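Section 2: First Oiling and Everyday Care

Your Jekholm board comes to you sanded but dry, so the first job is yours, and it's a really satisfying one! Bare maple drinks up oil quickly, and the color deepens as you rub. Set aside an evening for it and put the board somewhere it can be left alone overnight.

You will need:
Rallen board oil (or any food-safe mineral oil)
Two lint-free cloths
A sheet of 240-grit sandpaper
Something to stand the board on, such as four jar lids

Before you start

1. Wipe the board with a cloth wrung out in warm water. This lifts the grain a little, and the surface will feel fuzzy once it dries.
2. Stand the board on its long edge and let it dry fully.
3. Sand lightly along the grain, never across it. A few passes will do. Stop as soon as the fuzz is gone.
4. Brush off all the dust, including from the end grain.

CAUTION: Do not dry the board in an oven, on a radiator or in direct sun. Fast drying on one side is the main cause of warping.

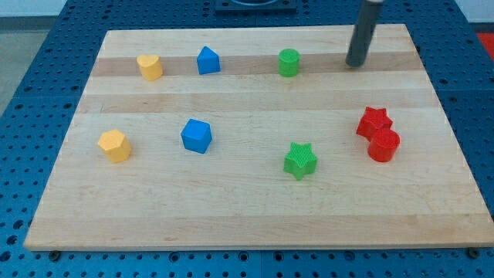
Marcela Šindelář
Product Care Editor, Jekholm

Strips of maple differ in tone, even within the same board, and I love that about them. Oil makes those differences stand out more, so don't worry if one strip goes darker than the one beside it. It's the same wood taking the same oil.

Oiling

5. Warm the closed bottle in a bowl of hot tap water for a few minutes. Thin oil soaks in better.
6. Pour a small pool in the center and spread it with the cloth. Work with the grain, then do the edges.
7. Give the end grain a second helping - it takes far more than the face does.
8. Turn the board over onto the jar lids and oil the other side the same way.
9. Leave it overnight.
10. Buff off whatever is left with the clean cloth. If the board still looks patchy, repeat steps 6 to 9.

NOTE: Olive, sunflower and other cooking oils go sticky and start to smell. Please keep them for the salad!

CAUTION: If you use a finish other than mineral oil, read its label before you put the cloths away. Some oils can heat up and catch fire in a crumpled rag.

After each use

Wash both sides by hand with dish soap, rinse, wipe and stand the board on edge. Never soak it, and never put it in the dishwasher. For onion or garlic smells, rub in coarse salt with half a lemon, wait a couple of minutes and rinse.

Oil again when water stops beading on the surface. For deep knife marks, see Section 5, Resurfacing.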